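4. Why People Enter: Giveaways Run by Small Home and Gift Shops 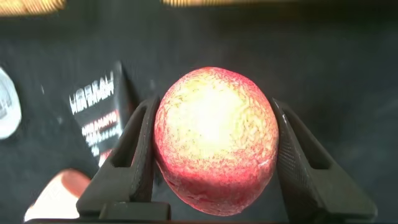
Figure 3. A round, peach-like fruit between two black gripper fingers.

When we began this part of the study we expected to write mostly about prizes. Shop owners talk about prizes a great deal, and so do the people who enter, and it seemed natural to suppose that a nicer prize would bring in more entries and that we could more or less stop there. The material we gathered pulled us somewhat sideways, and we would like to take our time over it, as the small shops that run these giveaways have very little written for them and have been generous with their records.

4.1 The shops and the entries

The entries come from four independent retailers, which we call by the names they trade under, with their permission: Doncombe (table linens and candles), Trekenel (small furniture and lamps), Lindholm (kitchen goods) and Kistus (stationery, cards and a changing shelf of gifts). Each of them had been running giveaways on social media before we got in touch, and none of them changed its plans on our account. Between them they ran 26 giveaways during the study period, and these drew 2168 valid entries. By valid we mean that the person completed every step the rules asked for and lived in a place where the shop was willing to ship the prize. Duplicate entries from the same account were folded into one, except where the rules plainly allowed a person to enter more than once, which Kistus liked to do in the weeks before the holidays.

We also wrote to a portion of the entrants and asked whether they would answer a few questions by phone or in writing. Of those who replied, 89 completed the full set. These interviews were carried out by Chanida Mahawong, who also did the first round of coding, and the patience she showed on some very long phone calls is a large part of why the answers are as full as they are. (One entrant at Lindholm talked for most of an hour about a soup pot, and we have kept nearly all of it.)

4.2 What the rules asked for

The steps varied more than we had guessed. The lightest giveaways asked only for a comment under the post. Others asked people to follow the page, tag a friend and share the picture to their own page, and a handful added a newsletter sign-up on top. We gave each giveaway a simple step count, treating every separate action as one step. Opening a link did not count as a step, though visiting a second page to follow it did. There was some discussion among us about tagging two friends, which we finally decided to treat as a single step, as the people we interviewed seemed to think of it that way themselves.

Entries did fall as the step count rose, but the drop was uneven. Going from one step to two made hardly any difference at any of the four shops. The sharp fall came wherever sharing to one's own page was required. Many of the people we interviewed were quite happy to follow a shop, and several said they had been meaning to do so anyway, yet they felt shy about putting a giveaway in front of their relatives and coworkers. "I don't want my aunt to think I've been hacked," one Trekenel entrant told us, and others said much the same thing in milder words. Tagging a friend fell somewhere in between. People had one or two friends they could tag without any embarrassment, usually someone who tagged them back, and past those two they would rather skip the giveaway.

4.3 The prize and its price

Every shop stated a dollar value in the post. We found only a loose link between that value and the number of entries. Trekenel's most expensive prize, a reading lamp, drew fewer people than a plain gift card for $100 that the same shop gave away in September, and the interviews help to explain why. Entrants pictured the lamp in their own living rooms and often decided that it did not suit them — too tall, too modern, the wrong color for the rug. The gift card asked for no such decision. At Doncombe, on the other hand, a pair of candleholders did very well, and here people told us again and again that they would have given one or both away. An object that made an easy present seemed to be welcome even to those who had no place for it at home.

We would be cautious about making too much of this. The shops differ in size and in the warmth of their following, and a page that answers its comments, as Lindholm's owner does late into the evening, may draw entries to almost anything. We tried to separate the pull of the prize from the pull of the page and were only partly able to do it.

4.4 After the winner is named

Shop owners had asked us, rather anxiously, whether people simply leave once the winner has been announced. Some do. Page records showed a dip in followers in the days after every giveaway, and it was deepest where the prize had little to do with what the shop sells. Kistus once gave away a pair of wireless earphones and lost about half of the new followers it had gained, a thing the owner still brings up with a sigh. Where the prize came off the shop's own shelves the dip was small, and in a few cases we could barely find it.

What we had not planned to ask about, and are glad that people raised, was the announcement itself. A good number of entrants said they never learned who had won. They had watched the page for a day or two and then forgotten. Those who did see a winner named, particularly with a short note or a word of thanks to everybody else, were warmer toward the shop and more willing to enter again. A few admitted that an earlier giveaway which ended in silence had left them wondering whether there had been any prize at all — a suspicion that the owners, when we passed it along, found rather hurtful. In three of the four shops the winner had been told by private message and the owner had taken the matter as closed.

We return to the wording of these announcements in Section 5, where the posts are compared shop by shop, together with the closing times the owners chose and the trouble that midnight deadlines caused for entrants in other time zones.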